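Ticket: lap timer records extra laps at the Dunness track
Opened: August 2, 2019
Status: solved (leaving it open a little longer for comments)
Product: Uvbridge start/finish mat with Dasance timing software

First off, I love this system. Our club used to time everything with clipboards and thumbs, and now I get splits for every runner before they've caught their breath! So please read this as a fan writing in with a puzzle.

Problem: in the 3000, runners in the inside lanes were getting extra laps. One runner was shown finishing while she still had plenty of running left. The 100 was fine every time.

What I tried, in order:

Restarted the software. No change.

Swapped the batteries in the mat. No change, but the old ones were pretty tired, so I'm glad I did.

Changed the chips on the three runners with the worst results. The extra laps stayed with the lane and didn't follow the chips. That got me excited – finally a clue!

Opened the raw log (what a great feature, by the way). Chip 87 had two reads on nearly every lap, a few seconds apart. The second read was always weaker.

Checked the "minimum lap time" setting. It was at zero. I think it went back to the default with the July update, because I know we had a number in there before that.

Walked the track with a chip in my hand and watched the live screen. The mat picked it up at the line, as it should, and then again well past it, next to the spot where I had coiled up the spare antenna cable. It was still plugged in!

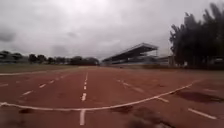
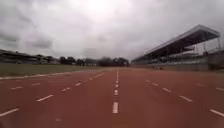

Fix: I unplugged the spare cable, put it back in its bag, and set the minimum lap time to a sensible number for our slowest and fastest groups. Then I ran a test with a handful of juniors who were thrilled to be asked. Every lap counted once. I ran it again with the cable plugged back in and the new setting on, and the extra reads showed up in the raw log but stayed out of the results. So either change would have saved us, and I'm keeping both.

Two requests, if the team is taking them. Could the update keep the old minimum lap time? And could the live screen show which antenna made the read? I'd have found this in five minutes.

A club in Bragança posted something very similar on the user board, with double reads on the inside lanes only, so I've sent them a link to this ticket. I'll add their result if they write back.

Contact support | © 2019 Uvbridge | Back to top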